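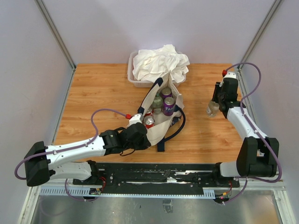

Ten weeks without buying clothes

I'm ten weeks into not buying any clothes, and a few of you have asked how it's going, so I'll write it down while I still remember the first part properly.

The rules are simple. No new clothes, no second-hand clothes, no shoes, no bags. Tights and underwear are allowed if something wears out. Swapping is allowed. Borrowing is allowed. Kirsty Bolger, who I used to share a flat with, says swapping is cheating, but she bought two coats in one month last winter so I'm not taking advice from her.

It started with my bank statement. I went through last year and added up everything I'd spent on clothes, and it came to £759. I know plenty of people spend more. What bothered me was that I could only remember buying half of it. There was a £125 dress from Naltska which I wore once, to a christening, and which needs a slip I don't own. There were four near-identical striped tops. One of them still had its label on.

So I stopped. The first fortnight was easy because I was pleased with myself. Week three was harder. The sales emails kept coming and I'd got into a habit of looking at them on the bus. I unsubscribed from most of them one evening and that helped more than anything else I've done. I kept the one from Yoo, as they sometimes put up mending patterns, and I've managed not to click on the shop.

What I've been wearing

Mostly the same nine or ten things, which is what I was doing before if I'm being fair. The navy trousers go to work three times a week. I've got two good shirts, one white and one a dull green, and a grey cardigan that Kátia Miranda gave me when she moved house and couldn't fit everything in the van. I wore that cardigan all through March and I'm still wearing it.

The change is in what goes with what. I had a brown corduroy skirt that I'd written off because it didn't match my black boots. It looks perfectly all right with black boots. I don't know where I got the idea that it didn't. I've also been wearing summer dresses over a thin polo neck, and it means I'm getting some use out of them before June.

The rust-coloured jumper has been less of a success. I took it out of the back of the drawer full of hope and wore it for a day and it itched at the neck exactly as it always has. That's gone in the swap pile.

The swap

Marisol Cuautle held a clothes swap at her flat in week six. There were seven of us. You brought up to five things and took up to five things, and whatever was left went to the charity shop on the corner the next morning. She had put a rail up in the living room and a mirror against the bookcase, and there was lentil soup.

I took the Naltska dress, two of the striped tops, a belt and a pair of flat shoes that rub. I came home with a denim shirt and a long wool scarf in a sort of mustard. The dress went to Soudabeh Dehghan, who is taller than me and it fits her far better than it ever did me. She already owned the right slip.

I was surprised how different it felt from shopping. I tried on a pair of wide checked trousers that I would certainly have bought if they'd been in a sale, and with everyone standing about eating soup I could see quite clearly that I'd never wear them. I put them back on the rail.

Mending

I'm not good at this yet. My mum taught me to sew a button on and I'd never gone further. So far I have:

Replaced three buttons on the green shirt (one is slightly the wrong shade).
Taken up the hem on the corduroy skirt, by hand, over two evenings.
Darned the elbow of the grey cardigan. It's lumpy. I used a darker wool on purpose so that it would look deliberate, and from a distance it does.
Made a complete mess of a zip and taken it to Welington Dantas, who does alterations from the unit behind the post office.

He charged me less than I expected and had it done by four o'clock the next day. He also told me that the thread I'd been using was meant for quilting. I've since bought a reel of ordinary polyester, 400 metres, in black, and I expect it will see me out.

Washing

I wear things more often so I wash more often, and I've become a bit fussy about it. Shirts go in at thirty and get hung up straight away, done up at the top button so that the collar keeps its shape. Wool gets washed by hand, and less often than you'd think. I air the cardigan on the back of a chair by the window overnight and that does it for a good week or so.

I also bought a Penen fabric shaver. It isn't clothing, so it's within the rules – I checked with myself. It took all the bobbles off the cardigan in ten minutes.

What I miss

Shoes, mainly. My trainers are going at the heel and I keep seeing a pair in the window at Zemside on my way to the station. They're dark red with a gum sole. I've decided that if my own pair falls apart I can replace them, like for like, but they have to fall apart on their own – I'm not allowed to help.

I also miss having something new to put on for an occasion. We've got a wedding coming up and my first thought was still that I needed an outfit. I've got three dresses that would do. I'll probably wear the blue one with the mustard scarf, or without it if the weather's warm.

I'm going to carry on until the end of the summer and then look at it again. Next time I'll write up the sock drawer, which I've been putting off.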